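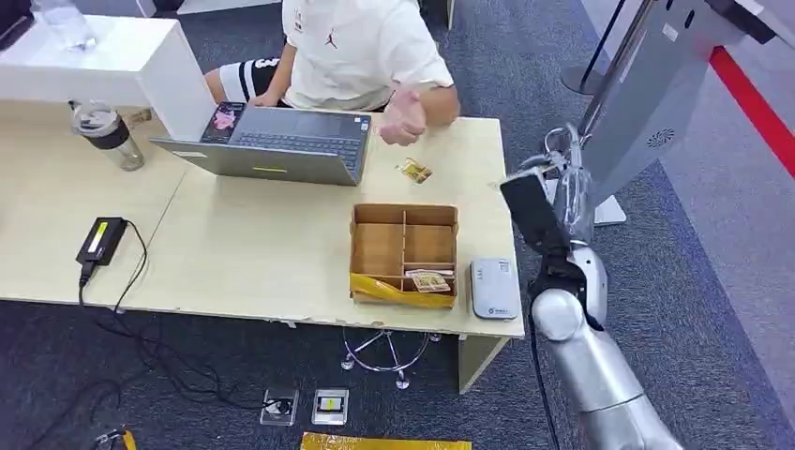

*Figure 4. Divided box on the near side of the desk, hand upright at the desk edge.*

## 4. Setting up a sorting trial

This section covers the desk sorting task used with the Riltuline method. Read it before you record anything you plan to report. The Riltuline paper claims that a model trained on 2,000 short demonstrations can place small packets in a divided box on a desk it hasn't seen before. We have repeated parts of that work at Trurninach and we are less sure. The steps below are meant to make it harder to fool yourself.

### 4.1 Before you start

1. Put the divided box on the near side of the desk, open side up.
2. Leave the other things on the desk where they are. A laptop, a cup and a power adapter are normal desk contents, and a model that only works on a bare desk should be reported that way.
3. Write down which compartment is the target. Do this before the arm is powered. Choosing the target afterward has happened here more than once, and it does wonders for the score.
4. Check that the seated person knows where the stop button is and can reach it without standing up.
5. Open a new log in Stasness and enter the operator's initials, the checkpoint name and the target compartment.

**Caution:** Keep faces well back from the desk edge while the arm is live. The speed limit applies at the wrist. Fingers can move faster than that.

### 4.2 Checking the wrist view

The wrist camera sees whatever the arm happens to be hanging over. With the arm lowered beside a desk, that can be carpet, floor tape, cables or somebody's shoe, and none of it helps the model find a box. The paper says the wrist view "adds robustness." We found no test in it that removes the wrist view and leaves everything else alone, so treat the claim as open.

1. Lower the arm to the rest pose and save a still from the wrist camera.
2. Look for feet and cables close to the hand. Ask people to move back, and reroute any cable the arm could snag.
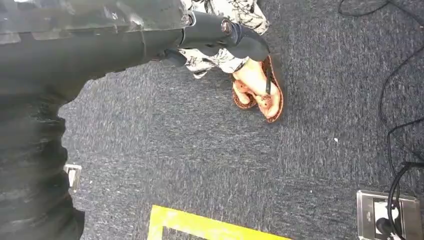 3. Raise the arm to the start pose and save a second still. If the box can't be found in either one, the model is working from the head camera alone for the first part of the reach. Note this in the log.
4. Run half of your trials with the wrist feed masked. Mix them in with the others and don't save them for the end, when the operator is tired and the lighting has changed.

**Note:** Cosimo Morelli ran 80 trials this way on the Tai checkpoint. The masked and unmasked scores were too close to tell apart. That doesn't prove the wrist view is useless, but you shouldn't quote the original figure as if the matter were settled.

### 4.3 Running the reach

1. Start the recording, then start the model. If you do it the other way around, discard the trial.
2. Keep your hands off the box until the hand has come to rest or 200 seconds have passed.
3. Score what the hand did. "Nearly in" is a miss. So is a packet in the wrong compartment, however gently it was placed.
4. If someone nudges the box or the desk, mark the trial as disturbed and keep it in the log. Deleting it makes the success rate look better than it is.
5. Save a head camera still with the hand at the box. A hand inside the tray tells you that it got there. It says nothing about a grasp, and stills of this kind have been passed around as proof of one.

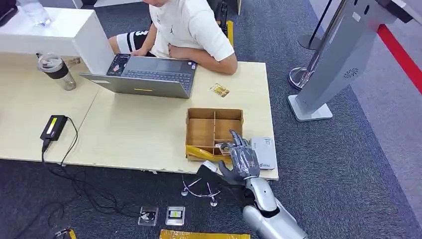 ### 4.4 Reporting

Report every trial you started, including stops and time-outs. We ask for at least 100 per checkpoint. Smaller sets swing so much that two operators on the same desk can reach opposite conclusions.

Have a second person score the recordings without knowing the checkpoint. Brigitta Hämmerli keeps the blind scoring sheet; send her the Stasness log number and leave the checkpoint name out of the message. Where the two scores disagree, print both.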